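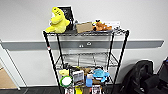

Sorting a house full of stuff is one of my favorite jobs in the world, and I know how that sounds! I've done it for my own family twice, for my sister once, and for a neighbor who paid me in plum jam. What I want to share is the method I use for a swap shelf, the kind you set up in a hallway or a church basement or a school lobby so people can leave things and take things. The part most people get wrong is the loading. They fill everything on day one, top to bottom, and then there's no place for a visitor to put down what they brought. Leave one whole shelf bare, the way the middle one is on the black wire unit, with the toys up top and the small stuff packed in at the bottom. That gap does a lot of work for you.

What you need

A shelving unit with open sides (wire is great, dust falls straight through)
A few shallow bins or trays
Blank labels and a fat marker
A notebook on a string
One big box with a lid, for things on their way out

Step 1: Pick the spot

Go where people already stop. By the mailboxes, next to the coat hooks, near the laundry room door. My first swap shelf was in a lovely sunny corner on the second floor of our building, Keston House, and hardly a soul climbed up to see it. We moved it down next to the bike rack and it was busy by dinner. Check with whoever runs the building first, and ask about the fire exits while you're at it. You want a clear walkway with the shelf in place and a person standing in front of it with a stroller.

Step 2: Set your limits

Write down what you'll take before the first item shows up. Ours says: toys, games, books, kitchen things, craft supplies, small decorations. No clothes, no food, no medicine, nothing with a cord. The cord rule came from Silviu Pop on the ground floor, who used to repair appliances and has strong feelings about secondhand toasters. I argued with him for a week and he was right.

Size matters too. If it doesn't fit on a shelf, it goes on the notice board as a card with a phone number.

Step 3: Sort before you stock

Ask for donations a couple of weeks early and do the first sort on a big table. I make four piles: ready, needs a wash, needs a part, and no. Be tough with the no pile. A puzzle missing 6 pieces is a no. A puzzle missing one piece gets a note taped to the lid, and you'd be surprised how fast it goes anyway.

Plush toys get a cold wash in a pillowcase with the end tied shut, if the tag allows it, and then a full day of drying. Hard plastic gets warm water and dish soap. Books I just wipe and fan open for an hour.

Step 4: Load the shelves

Big, cheerful things go where they'll be spotted from across the room. Small things go low, in shallow trays, where kids can dig through them. Keep anything small enough to swallow out of those trays, and put glass somewhere it can't be knocked off by an elbow. Heavy books can sit on the bottom too and they'll steady the whole unit.

Then stop! You will want to keep going. Put the extra in the lidded box and bring it out a little at a time.

Step 5: Keep it moving

Every item gets a small dot on the underside in that month's color. Two months on the shelf and it moves to the box, and the box goes to a thrift store. Bianca Sârbu does our checks now, and it takes her 12 minutes with a cup of coffee in one hand.

The notebook is for requests. "Looking for a muffin pan." "Any chapter books for a nine-year-old?" People love answering these. We passed 200 swaps this past June, going by the notebook, and I'm sure plenty more were never written down.

If it gets messy

It will, usually right after a holiday. Take everything off one shelf, wipe it, put back half. Do the next shelf the following evening. If bags start appearing on the floor, put up a sign with the drop-off hours and a name on it. A sign signed "Bianca, apartment 12" worked for us where "The Management" never did.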